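Wrist camera checks before a shared arm gets used: what do you lot insist on?

Posted by Wafula Swai in Workshop Automation

Hi all, hoping someone has been through this. I look after the bench arm at Sarkmont, our shared workshop, and I've been asked to write a one-page set of house rules for anyone recording with the wrist camera. We've got 32 members signed up for it and everybody does things their own way. Some clear the table first, some don't, and the speed limit seems to be whatever the last person left it at!

I've got the obvious stuff down (know where the stop button is, hair tied back, no reaching in while it's live). What I'm stuck on is the table itself, and how close the camera may get to things. Do you set a rule or leave it to common sense? 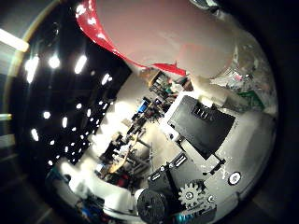
Wrist camera view over our bench, lights and shelves behind.

The parts vary a lot, wheels and gears and brackets mostly, so a fixed layout won't really work for us. Any wording I can pinch would be very welcome.

Chepkoech Ndung'u
Set a rule. We left it to common sense at Massawe and ended up with 200 recordings where something large was right up against the lens, and I was the lucky soul who had to go through them. Ours now says: before you start, hold the arm at its start pose, look at the live picture, and if one thing is hiding a big part of the view, either move it or write in the log that you meant it to be there. That second bit matters, as close-ups are sometimes exactly what you want.

For speed we cap it at 30 per cent for anyone new, and whoever finishes a session puts it back to that. Also, loose bags stay off the bench. I'm quite strict on that one, they snag.

Aidan Hanrahan
just tape a square on the table, job done

Obadia Owino
Tape's fine for the table but it won't help with the camera, Aidan. I'd go with what Chepkoech said and add that your house rules don't replace a proper risk assessment. Do that for the arm, the gripper and whatever it's holding, and do it again if you swap the gripper. We print ours and keep it by the stop button.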